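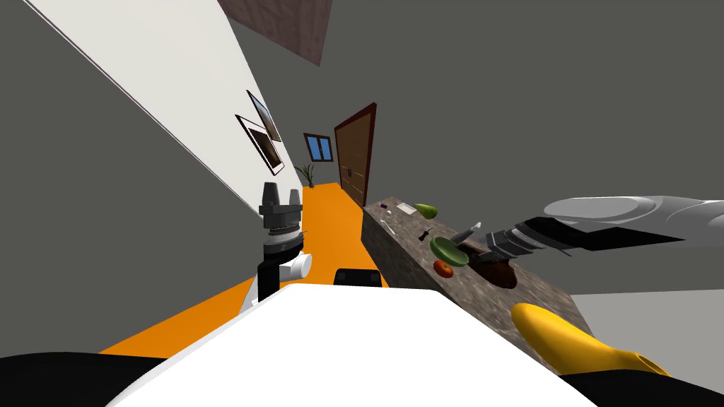 Trevor Chisholm
Working paper, received 5 October 2019

4. Extras and the moment of booking

4.1 What was offered

The 17 lodges in our sample all lie in the valley between Jendberg and Brakorow, and all of them use the same booking system, Omudico. This made the comparison easier, for the guest always meets the same three pages in the same order: the dates, the lodge, and then the extras. The owner decides which extras are shown and at what price, but cannot change the place where they appear.

Under "extra" we understand any service or item which is paid separately and which the guest can refuse without losing the lodge. Final cleaning is therefore not counted when it is obligatory. Bed linen was a difficult case. In most lodges it is included in the price, but two owners charge for it, and their guests may bring their own. We decided to count it for these two lodges only, and we come back to the effect of this decision in Section 6.

The most common extras were the breakfast basket, firewood, late departure and rental of bicycles. Less common were the welcome package for dogs, the cot, and the guided evening walk, which only the Illés lodges offer. The owners at Illés told us that the walk was first free of charge, and that more people come to it now that it has a price. We did not have data to check this.

4.2 Bookings and messages

For the season we received records of 525 bookings. In 219 of them the guest had chosen at least one extra already on the third page. We also read the messages exchanged between guests and owners before arrival, 2040 in total, and marked those in which an extra was requested, changed or canceled.

The first result is simple. Guests who came for a special occasion chose extras early, mostly at the booking itself, while families with children waited. In the messages of families the question was often not about the price but about something practical: whether the basket can be delivered before the children wake up, whether the bicycles have a child seat, whether there is a dry place for the firewood. When the owner answered the same day, the extra was usually ordered. When the answer came later, the guest often wrote that they had already arranged it in another way.

The second result we did not expect. Lodges with long texts did not sell more extras than lodges with short ones. Words like "romantic" and "luxury" were found in almost all descriptions, so they could not help the guest to see a difference between one lodge and another. What seemed to matter more was whether the description of the extra said what exactly is in it. One breakfast basket was described only as "delicious and local". In July its owner changed the text to a list of the contents, with the hour of delivery, and after this the questions about the basket nearly stopped. It is one lodge only and we do not wish to make too much of it.

Figure 2. Rendered interior. Table with mottled gray-brown stone texture; orange floor.

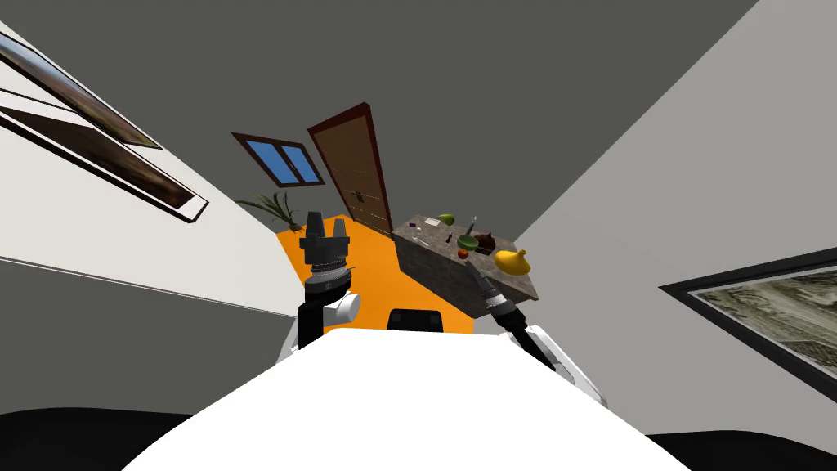
4.3 Cancellation of extras

Extras were canceled less often than we had supposed. The main exception was bicycle rental, where the weather forecast plays a clear role, and where Omudico allows a free change up to the evening before arrival. Late departure was almost never canceled, also when the guests left early. Several owners remarked that they learned of the early departure only from the key box. Whether the unused hours should be paid back is handled differently from lodge to lodge, and in most of them there is no written rule.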